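Teaching the club arm to handle cups and cans

So you've got your arm moving and you want it to pick something up. Great, this is the fun part! These are the steps we use at the Stululitz student robotics club for our Tovasum project, and they work for any arm you can drive by hand with a leader.

What you need: a clear tabletop, two plastic cups in different colors, a drink can, a leader arm, and a gripper with soft ribbed fingers. Our recording scripts live in the Stostico folder on the club drive.

1. Set the cups close together, well inside the arm's reach. Move them a little between runs so the policy doesn't just memorize one spot.

2. Check the wrist view before you record. Both fingertips should show at the bottom, with the cups clear of them.

3. Drive slowly! Come in from above with the fingers open, then lower. Most of our bad runs in December came from rushing the last inch.

4. For the can, grip low on the body so the lid stays in view – it tells you right away if the can is leaning.

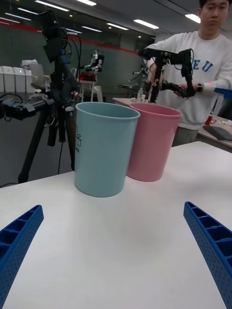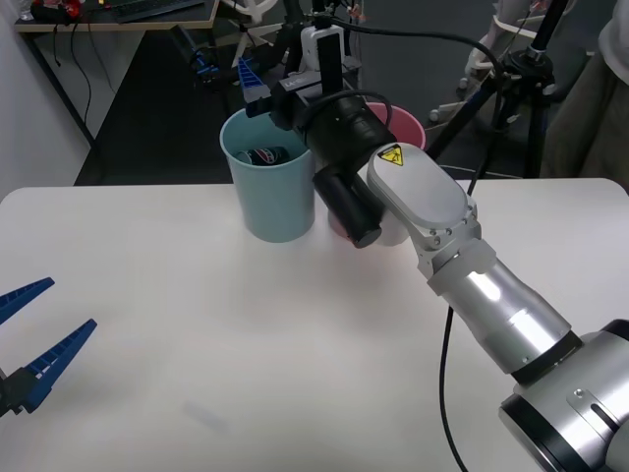
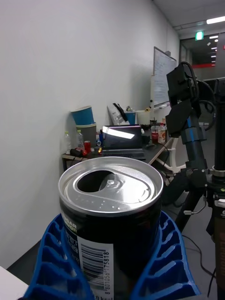
Cups and can practice, with the ribbed blue fingers.

5. Save each run as soon as the arm is parked. Drop the ones with a bump or a long pause while you still remember them.

6. Once you have 100 clean runs, train a first model. It'll be clumsy, but seeing it reach for a cup by itself is such a thrill! We kept going to 200 and the grasps got a lot steadier. Training goes up to 3,000 steps on the Palacios machine, so start it before you head out for dinner.

If the arm keeps knocking over the second cup, add more runs where the cups almost touch. If it grabs too high on the can, replay your 3 best runs and copy that height – then record a fresh batch.

Next page: stacking the cups.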